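股东名册上的沉默者：论散户表决权的空置

最后更新：八月

打印本页 | 以电子邮件发送
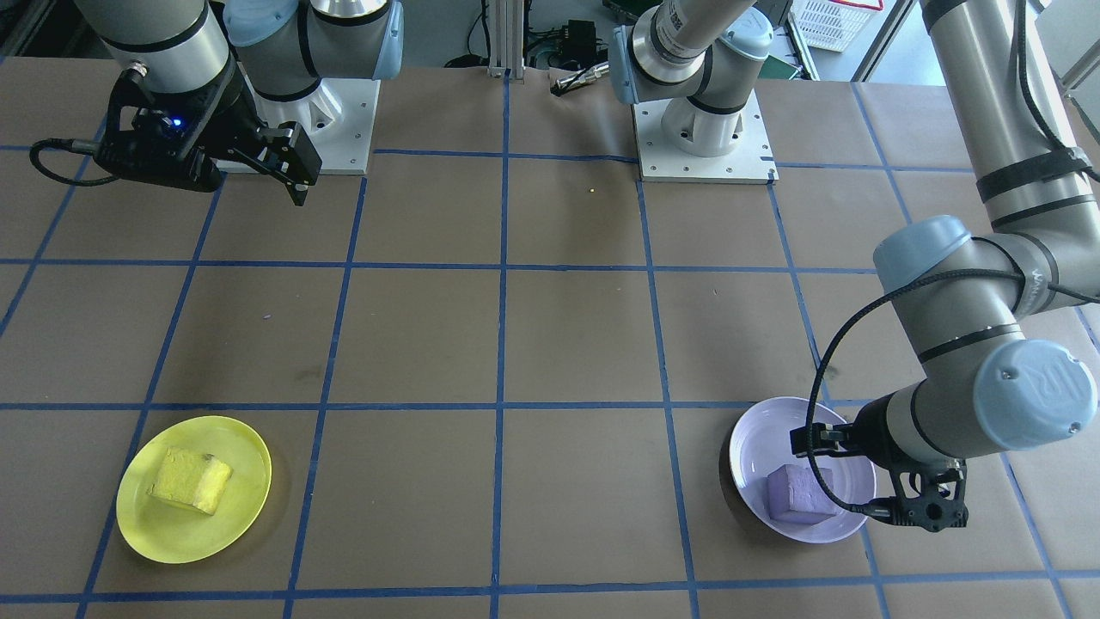
阅读时间：4 分钟

上市公司的控制权变动，通常以大股东举牌为起点，以董事会席位的重新分配为终点。其间的舆论多集中于收购方的意图与出价，而占股东人数绝大多数的个人投资者，往往只在股价栏目中被提及。本文认为，个人投资者表决权长期空置，已经成为公司治理中一项应予正视的制度缺陷，监管规则与中介机构均负有改进之责。

以 Sutero 收购 Plellow 股份一事为例。Sutero 在披露持股之后，很快取得 Plellow 董事会的 2 个席位。提交股东大会的议案共 4 项，涉及董事选举、章程修订、薪酬计划及关联交易授权。会议通知连同附件长达 129 页，其中与关联交易有关的核心条款置于附件后部，正文仅以一句话援引。最终通过网络系统参与表决的个人账户为 453 个。以 Plellow 的股东规模而论，这一数字很难支撑“议案获得股东广泛支持”的表述，而公司公告恰恰使用了这一表述。

有意见认为，个人投资者不参与表决，是其理性选择的结果。单个账户的票数不足以左右结果，阅读文件却须付出时间，弃权因而合乎经济逻辑。此说有其道理，但它所描述的是既定规则之下的行为，不能用来证明规则本身妥当。如果文件篇幅得到控制，关键条款得以前置，表决入口设于投资者日常使用的交易界面之内，参与成本便会明显下降，所谓理性弃权的前提也随之改变。

另有意见主张，机构投资者具备专业能力，可以代行监督职能，个人投资者搭乘便车即可。对此应当保持审慎。机构与上市公司之间常有承销、托管、顾问等业务往来，其投票立场未必与个人投资者一致。Hoshino 在 Plellow 一案中对全部议案投下赞成票，同时又担任收购方的融资顾问。该行已依规披露上述关系，程序上并无不当，然而披露本身并不能消除利益冲突，更不能使其投票当然地代表其他股东的利益。指数基金的情形亦值得留意，其持股分散于大量公司，用于研究单一议案的人力有限，多数情况下依照固定的投票准则办理，对个案中的特殊安排反应迟缓。

就改进方向而言，首先应当规范会议文件的编排。凡涉及控制权、关联交易及股份增发的议案，应在通知首部以通俗文字说明其内容、受益方及对现有股东权益的影响。摘要须由独立董事签署，并就其准确性承担责任。

证券经纪机构的义务也应进一步明确。目前多数机构仅将会议通知转送至客户的站内信箱，与营销信息混列。Gutik 曾在其客户端内试行表决提醒，将议案摘要与投票按钮置于持仓页面，后因缺乏统一的接口标准而中止。类似尝试本应得到行业层面的支持。由单一机构承担全部对接成本，既不公平，也难以持久。

表决结果的披露方式同样有待完善。现行做法以股份数计算赞成比例，此为资本多数决的应有之义，无须变更。但公告可以同时列示参与表决的账户数量，并将关联股东、机构股东与个人股东的投票情况分别列明。此项要求不增加公司的实质负担，却可以使市场了解一项决议究竟获得了哪些股东的认可。

需要说明的是，本文并不主张强制投票，也不主张限制收购。控制权市场对于约束怠惰的管理层具有积极作用，Sutero 所提出的若干经营主张，包括处置闲置资产、压缩总部开支，亦有可取之处。问题在于，一家公司的归属发生改变时，作为所有者的个人投资者理应获得可理解的信息和可行使的权利，至于其最终是否行使，应由其自行决定。

股东大会的网络表决系统推行已有多年，技术条件早已具备。监管部门在下一轮规则修订中，宜将上述事项纳入征求意见的范围，并对经纪机构的接口标准设定明确的实施期限。

打印本页 | 以电子邮件发送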